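**December, dye bench, started 8:40 am**

Back on the madder. Second bath of the long series, and I'm writing this while the pot climbs because last time I waited until evening and forgot half of what I did.

Where we were: the first bath (ground root, tap water, wool yarn mordanted with alum) gave a brick orange. Nice color, wrong color. Danica Vrabec wants the red from her old Drekelitz blanket, the deep one with a bit of blue sitting behind it, and orange is a long way from there. Her theory was our water. Mine was heat. We were both partly right, I think, and I'm so pleased with today that I'm going to write down far too much.

**Yarn**

Same stuff as before, the two-ply from Parcombe, undyed. Scoured it yesterday with plain soap and a long slow soak, and this time I rinsed until the water quit clouding. I got lazy about that on the first batch and there were pale patches near the ties. Ties are looser now too, figure eights with cotton string, lots of slack. Skeins went into the alum overnight and came out this morning smelling like a wet sheep, as they should.

Shahnaz Roy asked why I don't add cream of tartar. I do for cochineal. With madder I feel like it pushes things toward orange, but I've never tested that properly, so it goes on the list. Shahnaz, if you're reading this, please do it, you're neater than I am.

**Bath**

Root from the Wokine bag, the coarse one. Soaked it in a bucket and poured off the first water, which was yellow-brown and went into its own jar. There's a lot of yellow in that first pour! I dipped a scrap of yarn in it out of curiosity and got a soft peachy tan that I'd happily knit a hat from. Keep the jar, label says "first pour," it's behind the scales.

Then fresh water on the root, with a spoon of chalk stirred in. Our tap water is very soft and madder loves hard water, so Danica's point stands. The liquid changed as soon as the chalk went in, from rusty to something more like cranberry juice. I may have yelled.

Held it at 58 on the Celsius thermometer for most of the morning. Slow, slow, slow. The first bath got up near a simmer because I was on the phone, and I'm convinced that's where the browns came from. The little hot plate overshoots, so I had it on the lowest setting with the lid half off and turned it off and on by hand. A nuisance, but I got to watch the color creep into the yarn, and that part never gets old for me.

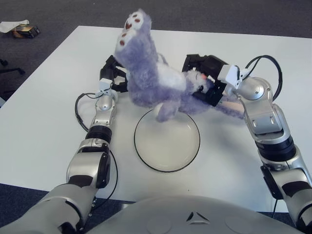
Around noon the first skein was already darker than anything from the last batch. I lifted it with the glass rod, let it drain, and took a look by the window. Real red. Maybe a hair toward coral when wet, but wet wool lies, so I put it back and made myself go eat lunch.

After lunch I turned off the heat and left everything in to cool. I know people who pull the yarn hot and swear it makes no difference. For me the cooling is worth at least a shade, probably more, and it costs nothing except patience.

**Shades so far**

- Skein A: alum, chalk, slow heat, cooled in the bath. Deep warm red, very even.
- Skein B: same, pulled early, after 36 minutes. Salmon. Pretty, though not useful for the blanket.
- Skein C: same as A, then a short dip in weak iron. Plum-brown. I went too heavy on the iron again. Half as much next time, or even less.
- Scrap D: first pour only. Peachy tan, see above.

C is the interesting failure. There's a moment right at the start of the iron dip when the red goes cool and a little bit purple and looks exactly like the blanket, and then it slides past into brown before I can get it out. So the blanket color might be A with the tiniest breath of iron. I want to try it in a big pot with lots of water so it moves slower, and with the rinse bucket standing right there.

**Second use of the bath**

Still plenty of color in the pot. I strained out the root (old pillowcase, works better than the sieve) and I'll run the leftover yarn through tomorrow for the exhaust shades. The Tsikata book says to expect a good coral and then a pink. I'm hoping for the pink, Danica needs something for the border and everything we've made so far fights with the gray.

The spent root is drying on newspaper by the back sink. Please don't throw it out! I want to grind it finer and see if it has another bath in it.

**Light test**

Wound A, B and C onto a card, wrapped half in foil, and taped it in the south window. Winter sun is weak, so this will take a while. The old card from last spring came down today: the weld has held up beautifully, the logwood has faded to a sad mouse color, and number 11, the onion skin, is better than I remembered. I'd written it off. Onion skin deserves another go.

**To do**

- Buy chalk, we're down to the bottom of the tub
- 2 more skeins scoured and into alum for the iron trial
- Weigh the iron properly, no more pinches
- Ask Danica to bring the blanket in so we can match it in daylight
- New batteries for the pH meter (it's been blinking at me all day)
- Scrub the enamel pot, there's a pink ring that will get into the weld otherwise

4:15 pm. Skein A rinsed and hanging. Water ran nearly clear by the third bucket. It's drying a shade lighter than I'd guessed and still the best red we've had out of this room.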